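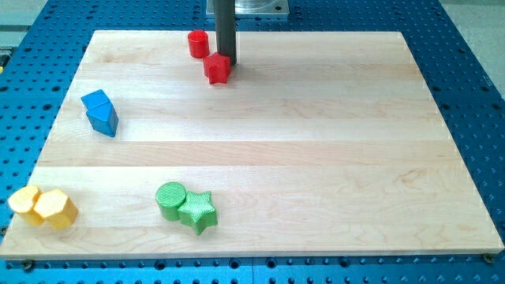
Teaching by hand: a morning of pushing blocks

The job sounds like something from a nursery. Eight coloured blocks, four colours, and a robot arm that has to bring each colour together using nothing but a rod. It has no fingers, so every move is a push.

At Virport, the arm learns this from people. An operator steers the rod with a small hand controller, and the software records each movement alongside the view of the board. One recorded run is called a demonstration. The team had collected 108 of them by March 4, 2026, and wants more before training starts again in April.

Pushing is harder than it looks. A cylinder rolls its contact point away if the rod meets it off centre, and a star can catch the tip between two of its points and swing round. New operators tend to push too fast. The usual advice is to stop short, lift, and come at the block again from the other side.

Mistakes are kept. If an operator sends a yellow prism too near the edge of the board and then has to nudge it back, the whole run goes in, as the arm will need to know how to recover too. Only runs with a fault in the recording are thrown out.

Shifts are short. Operators do 12 runs and then take a break of 17 minutes, a figure settled on after people complained of sore wrists. The control software, Himetti, slows the rod near the board so that a slip of the thumb does no harm.

The next set of tasks will ask for the groups to be placed in given corners. Seven operators have signed up for it, most of them new to the controller.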